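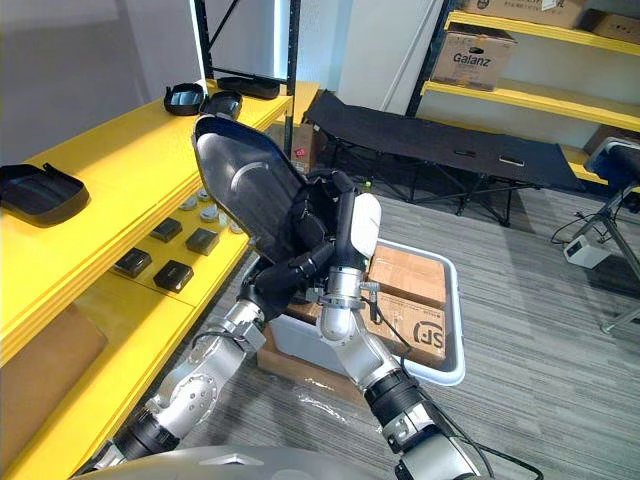 Review: Sarmiento two-arm handling system
Open day at Kolport, September 19, 2019

The Sarmiento system is offered to small warehouses that store mixed goods on ordinary shelving. Kolport opened its doors to prospective buyers for one day, and this review is based on two sessions attended there.

The arms are meant to share a large part between them, one gripper to each side, and to handle small items singly. Shelves and cartons of the usual kind are sufficient. According to the program, the demonstration list covered 174 items.

Setup remains the weak point. The handbook allows 6 hours, and the chapter on gripper alignment is difficult to follow. The Plirkeck control software is clear by comparison, although its menus cannot yet be rearranged.

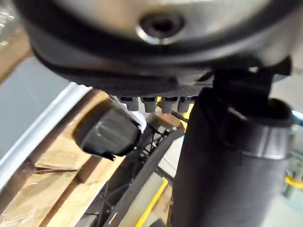 Catarina Sampaio wrote in response that the alignment chapter had given her the same trouble, and that Gikport now supplies a shorter guide on request. She would still want a full week of training before signing.

A revised handbook is planned for October. The system is recommended for trial use, with purchase deferred until the new edition has been examined.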